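A hard room with a high ceiling is tiring to talk in, and most of the advice on curing it is written by people selling foam. I spent most of the spring measuring an open-plan ground floor, with the furniture in various states, to find out which ordinary household things make a difference to the echo and which do not. These are the notes, tidied up slightly.
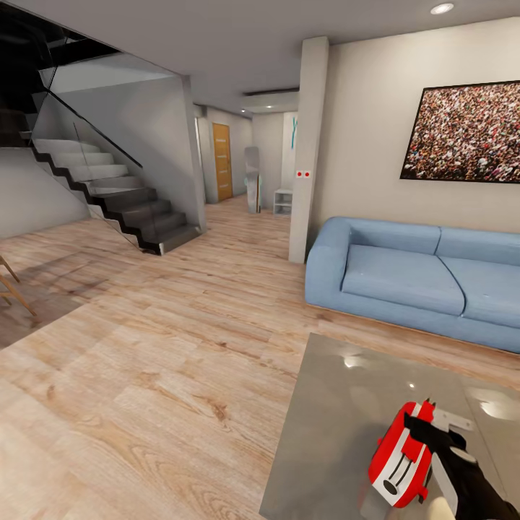

**Korkor Frimpong**
Building services technician, writes here about noise, heat and damp

The quantity of interest is reverberation time, meaning how long a sound takes to fall by sixty decibels once the source stops. In a normal living room you rarely get a clean sixty above the background, so you measure a fall of twenty or thirty and scale it up. The scaling assumes the decay is a straight line on a decibel plot. In an open-plan room it often isn't, and I'll come back to that.

The standard estimate takes the volume of the room in cubic metres, multiplies by 0.161 and divides by the total absorption in square metres. My room is 83 cubic metres up to the foot of the stairwell. With 19 square metres of absorption that gives 0.7 of a second, which is bearable. With the rug rolled up and the curtains off it was clearly longer, and you could hear it without any equipment.

## Equipment

The recorder is a Dretico, bought second-hand from Obed Odoi when he changed his. It is noisy below 100 Hz but perfectly good where speech lives. Distances were taken with a Nenance laser measure. The source was balloons. A starting pistol is more repeatable and a proper loudspeaker with a sweep is better still, but balloons are cheap and the spread between pops turned out smaller than the spread between microphone positions.

I used four positions, all at seated head height and none closer than a metre to a wall. Over the whole exercise that came to 255 usable recordings. A fair number more were thrown out for the fridge, a van, and one balloon that went early while I was still holding the pin in the other hand.

## The stairwell

An open stair is an awkward thing acoustically. The lower room has its soft furnishings and decays fairly quickly, while the landing above is plaster and glass and decays slowly. Sound goes up, hangs about, and comes back down late. On the plot you see a steep early slope which then bends into a shallow one. 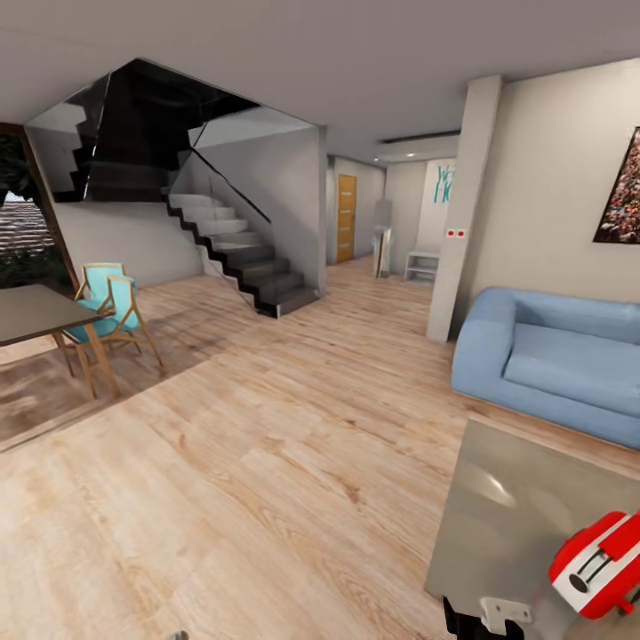
*Wood-plank flooring running back towards the hallway, with the staircase on the left.*

If you fit a single line across a bent decay the answer depends on where you start and stop, and two people with the same recording can disagree by a wide margin. I now report two figures: early decay, over the first ten decibels, and late decay, from the bend down to where it meets the noise. The early one matches how people describe the room. Wumpini Kpodo sat through several rounds of this and ranked the arrangements by ear, and her order agreed with early decay in all but one case.

Glass balustrades get blamed a lot. A small panel doesn't contribute much either way, as its area is minor compared with the ceiling. What matters more is the size of the opening and how bare the space above it is. Hanging a heavy blanket over the landing rail shortened the late part more than the same blanket laid over the back of a chair downstairs.

## Floors

Wood, laminate and vinyl are all close to useless as absorbers in the speech range. The published coefficients are a few hundredths, and swapping one for another will change the look and the sound of footsteps but not the echo. 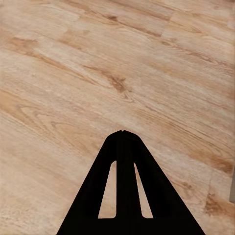 *Floor grain, with an end joint near the top right.*

Footstep noise is a separate matter and gets mixed up with echo constantly. Underlay under a floating floor helps the person downstairs. It does very little for the person standing on it, apart from removing some of the hollow click. Seraina Aebischer, who fitted a thick cork underlay on my recommendation, wrote back to complain that her kitchen still rang. She was right, and I should have asked which problem she had.

A rug does work, mostly at high frequencies. Put felt under it and the effect reaches further down. The gain was larger with the rug moved out so that it covered bare floor and was not half hidden below the sofa.

## Panels and slabs

Flat rigid surfaces reflect whatever colour they are. I mention it as I was once sold painted board as "acoustic". If you can't blow air through it with some effort, it is probably not absorbing much by porosity. 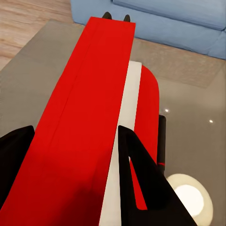

*Red slab lying partly over a white panel.*

Depth matters as well. Thin material on a wall deals with sibilants and leaves the boom alone, so the room ends up dull and muddy. An air gap behind the material is free and extends the range downwards. The Pillach curtains, hung in deep folds and a hand's width off the glass, did better than the same curtains pulled flat.

I still need to repeat the bookcase measurements with the shelves full. Adwoa Acheampong has offered two boxes of paperbacks for the purpose, and I have enough balloons left for one more evening.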